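Clulletti Wrist Camera Gripper Kit, for home and shared workshop builds

Made in small batches at the Hijazi workshop, Stundonham
Item number: 2443
Availability: in stock, next batch in September

Overview

The Clulletti kit is a two-finger gripper with a small camera at the wrist. It is meant for people who build their own arm at home, or who share an arm with others in a workshop. You receive the gripper body, the camera bracket and all the screws. The arm itself is not included, and the kit does not need one special arm. If your arm has a flat plate at its end and you can drill 4 holes in it, then you can mount the gripper.

I designed the first version for my own use, on a desk between the washing machine and the window. Jihad Issa wrote the control software and Ruby-Lee Dunstan made the drawings which you will find in the manual. We have tried to keep every part simple, so that a person with a hand drill and some patience can finish the build in one weekend.

Fingers

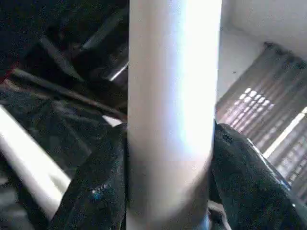 A round part is the most difficult thing to hold for a gripper of this type, and most of the questions we receive are about it. Please start with a low closing force and raise it in small steps. When the fingers are not parallel, a tube will turn a little in the grip, and you will think the motor is weak. Usually the motor is fine. Loosen the two screws under the finger base, close the gripper on a straight piece of pipe, and tighten the screws again while it is closed.

The fingers are the part you will change most often. We supply the drawing files with every kit, and you are free to print your own in another color or length. Afaf Khoury prints hers with thicker walls because she lifts heavier parts, and she has kindly allowed us to put her file in the download folder. It is the one with the name "Flallumberg", after the street of her workshop.

Camera position

The camera sits close to the fingers and looks along them. This is a choice with a cost. You see very well what happens at the tips, but the fingers take a large part of the view. If your work needs a wide view of the table, I recommend to add a second camera on a stand. The bracket has two slots, and the upper slot gives a view a little more from above. After you move the bracket you must run the calibration again, otherwise the arm will reach to the wrong place.

Light is also important. Daylight from one side makes one side of a white part too bright and leaves the other side gray, and the software may lose its edge. A cheap lamp with a paper shade, placed on the darker side, helps more than any setting in the menu.

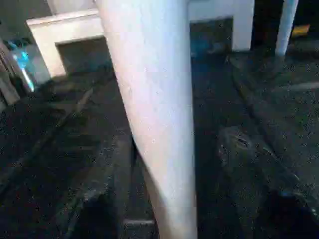 Wrist camera view past a white finger, with dark openings in the white structures behind.

What is in the kit

Gripper body, assembled and tested
Motor with cable
Camera with bracket
One pair of fingers, black
Bag of screws and two spare nuts
Printed manual, English only

What you need to have

An arm with a flat end plate
A power supply for the arm and the gripper
A computer with one free USB port
Hand drill, small screwdrivers, a file

Care

Clean the fingers with a dry cloth. Do not use oil on the finger slides, it collects dust and after some time they become slow. The motor was tested by Abbas Khosravi for 2000 open and close movements with the standard fingers, and he found no play in the slides. Please check the screws of the camera bracket from time to time, as they can become loose from vibration.

Spare parts

Finger pair, black: part 303
Other spare parts can be ordered by message. Write to Zaid Smadi at the workshop and tell him which batch your kit is from. The batch letter is under the gripper body, near the cable. He answers in the evening, normally after seven.

Returns are accepted if the end plate holes have not been changed. Kits with self-printed fingers can be returned also, but please send the original pair back with them.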